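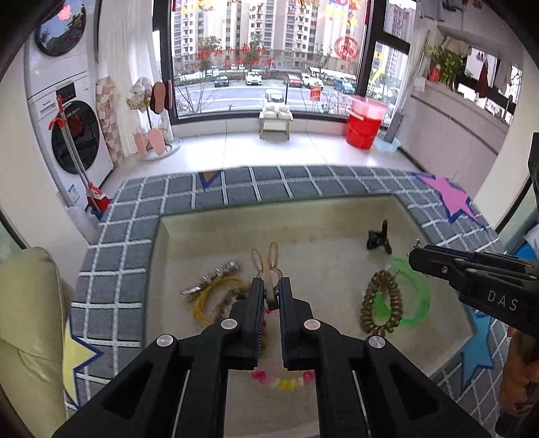

Home Safety Walk-Through Checklist: Floors, Rugs and Small Items

Use this list when you move into a rental unit, before a child or pet comes to stay, or once a season as part of regular upkeep. It was first written for tenants at the Pulham apartments and is now used in the Plondska building as well. Mark each line OK, FIX or N/A. Write the room next to anything marked FIX. Comments from past inspections are printed under the lines where people most often had questions.

SECTION 1. ENTRY AND HALLWAY

1.1 Door opens fully without catching on a mat.
Comment: A mat that bunches under the door should be trimmed or replaced with a thinner one. Do not tape it down over carpet. The tape lets go within a week or two.

1.2 Shoes, bags and umbrellas are off the walking path.

1.3 Hall light works from both switches.
Comment: In the Plondska units the second switch is behind the closet door. Several tenants marked this FIX when the switch was fine. Check there first.

1.4 Threshold strips are tight, with no raised screws.
Comment: Run a hand over each strip with a work glove on. A raised screw is easy to miss by eye.

SECTION 2. RUGS AND SOFT FLOORING

2.1 Every loose rug has a non-slip pad or backing.
Comment: The pad should stop an inch short of the rug on all sides. A pad that sticks out is a trip hazard of its own.

2.2 No curled corners or lifted edges.
Comment: Thick rugs hold a curl longer than thin ones. Roll the corner the opposite way and leave it under a heavy book overnight. If it comes back, use rug corner grips.

2.3 Rugs lie clear of heaters, floor vents and fireplaces.

2.4 Rug borders are checked for pins, staples and small objects.
Comment: Things slide under the edge of a thick rug and stay there. Lift the edge and look, then vacuum.

SECTION 3. SMALL ITEMS ON THE FLOOR

3.1 Hair clips, coins, buttons and beads are picked up.
Comment: Hair clips come up on nearly every inspection. Clear and beige ones are the hardest to see on a light floor. Claw clips hurt when stepped on, and the small ones can go in a toddler's mouth.

3.2 Cords, ropes and ribbon are coiled and stored above a child's reach.
Comment: This includes craft cord and gift wrap supplies. Loose loops are the main concern.

3.3 Tinsel and other holiday trim is put away.
Comment: Cats swallow tinsel, and it can cause a serious blockage. We still find strands in June. Check behind furniture and along rug edges.

3.4 Button batteries are in a closed container or taken to recycling.
Comment: A missing button battery is not a FIX item to get to later. Stop and look for it. If a child may have swallowed one, get emergency help right away.

SECTION 4. LIVING ROOM AND BEDROOMS

4.1 Tall furniture is anchored to the wall.
Comment: Tuominen units have metal studs. Standard wood screws will not hold — ask the office for the right anchors.

4.2 Window blind cords are cordless, cut or on a cleat.

4.3 Extension cords are not run under rugs.
Comment: No exceptions to this one. A cord under a rug can overheat, and the wear does not show.

4.4 Outlet covers are in place where children visit.

SECTION 5. KITCHEN AND BATH

5.1 Hot water at the tap is 120 degrees or lower.
Comment: Two readings at Plondska were taken before the water had fully warmed up. Run the tap until it stops getting hotter, then measure.

5.2 Cleaning products are on a high shelf or behind a latch.
Comment: The Femus latches sent out with the move-in kit stick if they are painted over. Scrape the paint off and test again.

5.3 Bath mat grips when wet.

5.4 Smoke alarm sounds when the test button is pressed.
Comment: Test with the kitchen fan off.

FOLLOW-UP

Items marked FIX in Section 3 should be cleared the same day. All others should be finished within 8 days. Keep one copy and leave one at the office.

Last updated: June

Related items
Move-In Condition Form
Holiday Decoration Storage Tips
Pet Safety Checklist
How to Report a Repair
Window and Blind Cord Guide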